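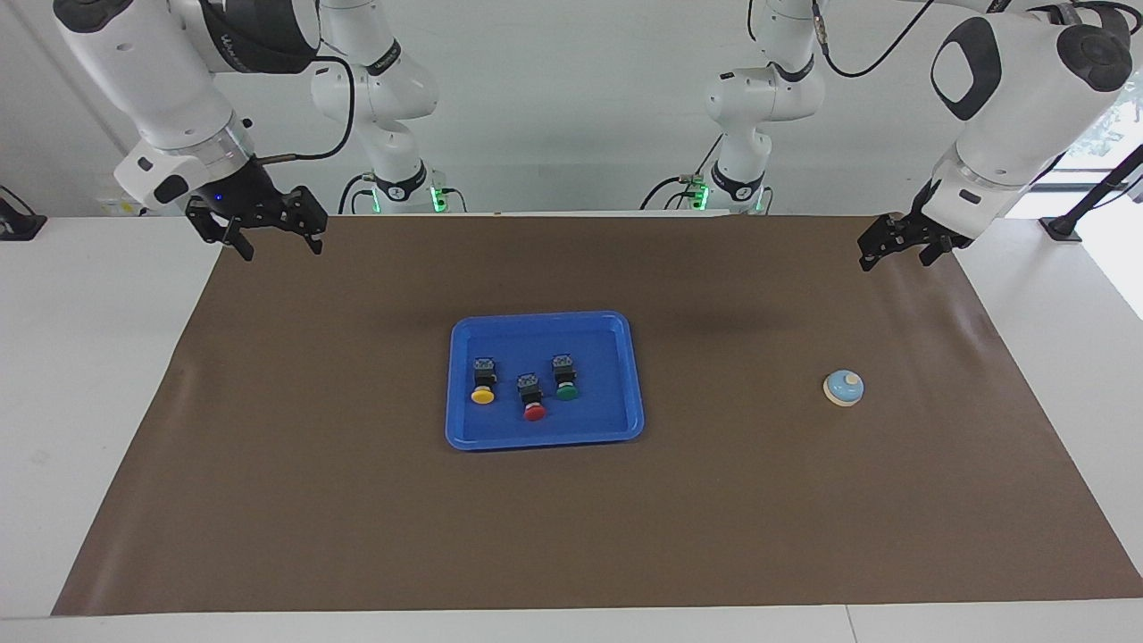 Yellow, red and green in the blue tray, on the brown mat.

BENCH NOTES, 20/09/2023

Quick one this week, I have a delivery at the door and half a page to fill.

Push buttons. The mushroom-head ones. The drawer at the Rurcombe bench has finally been sorted, all of it, over 630 parts if you include the loose caps and the little lock rings. Took most of two evenings and a lot of coffee. Thanks to everyone who stayed late.

New rule, please read it. Buttons come out of the drawer in a blue tray and they go back in a blue tray. Not in a pocket, not in a coffee mug, not on the windowsill. One tray per job. Three or four buttons to a tray is plenty, you want room to get your fingers round them. If the job needs more, take a second tray, there are 33 of them on the shelf under the label printer.

Keep the switch body on the cap while it's in the tray. We had a whole box of caps in June with no bodies to go with them and the threads don't all match. The Pyo caps look like they fit the Telline bodies. They do not. They go on a turn and a half and then they chew themselves up. If you're not sure which you have, leave it in the tray with a note and somebody will check it.

Colors, same as before:
Green is start.
Red is stop. Always. Don't borrow a red one for anything else, even for a bench test, even for five minutes.
Yellow is reset on the Girkov panels and "call for help" on the older boxes. Yes it's confusing. Write it on the job card.

The brown mats. Two more came in and they're big, they cover most of a table. Nice to work on, small screws don't skate off the way they did on the bare white tops. They do arrive with creases from the packaging. Lay them flat overnight and put something heavy on the corners, most of it drops out. Wipe with a damp cloth only. The orange cleaner takes the finish off, ask me how I know.

Please don't cut on them. Cutting board is on the hook.

Stock. We're at 62 green, plenty of red, low on yellow. More yellow on order, part number ends 3004 if you want to look it up on the shelf list. Till they come, yellow is for panels going out the door. Practice wiring can use green.

Missing: one blue tray with a chipped corner (fine, keep it) and the small terminal screwdriver with the tape on the handle (not fine, bring it back). Also the good side cutters have moved agian. They live on the left hook.

Labels for the new drawer dividers are printed but not stuck on yet. If you have ten minutes and steady hands, they're in the envelope on top of the cabinet. Start from the bottom row, the top row might still change.

Next week: cable glands, and what to do with the big box of them under the stairs. Send me your opinons before Monday.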